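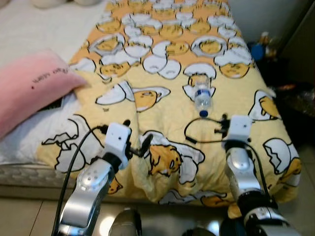
*Reading time: 3 minutes*

## 4. Making up the single bed

This section assumes you have finished section 3 and that the mattress is on the base, quilted side panels and all. If it is still leaning against the wall, go back. We'll wait.

The instructions suit any single in the Clokham rooms. The one shown has the yellow egg comforter, chosen by Charito Cruzado over more than one sensible grey alternative. Guests either love it or ask for another room.

### 4.1 Clear the bed

1. Take everything off the comforter. Water bottles are the usual find. Check that the cap is screwed tight before you lift one, and stand it on the bedside table.
2. Move the pillows to a chair. The floor is not a chair.
3. Feel along the wall side for socks, chargers and paperbacks.

> **Caution:** Never shake out a comforter with a bottle still on it. Ulises Garrido did this in December and the lampshade has not been replaced.

### 4.2 Straighten the comforter

1. Stand at the foot of the bed and take hold of the two nearest corners.
2. Lift to chest height and bring it down in one go. Most of the wrinkles will leave of their own accord - the rest need persuading.
3. Look at the drop on both sides. If one side hangs lower, pull from the other until they match.
4. Use the rows of eggs as a guide. They should run straight from head to foot. If the yolks are marching off towards the window, so is your comforter.
5. Smooth the lower half with the flat of your hand, working outwards.

**Note:** The characters look half asleep whichever way you turn them. It doesn't mean the comforter is on wrong.

### 4.3 Pillows

1. Put the white pillow down first, flat, against the headboard end.
2. Plump the fluffy pink one and lay it on top, with its tag tucked to the back.
3. Soft toys and small cushions go at the very top of the bed. Guests may have arranged them in an order. Try to respect it.

> **Caution:** Don't iron the pink pillow. Don't tumble it on hot either. Washing instructions are in section 7, along with a short account of what became of its predecessor.

### 4.4 Final check

Walk to the door and look back. If it resembles a bed, tick the sheet and initial it. If it resembles a bed somebody has just got out of, repeat from 4.2. Allow 20 minutes for your first attempt. Bautista Yáñez will tell you he can do it in three, and you should see his corners.

Spare pillowcases are in the landing cupboard, second shelf.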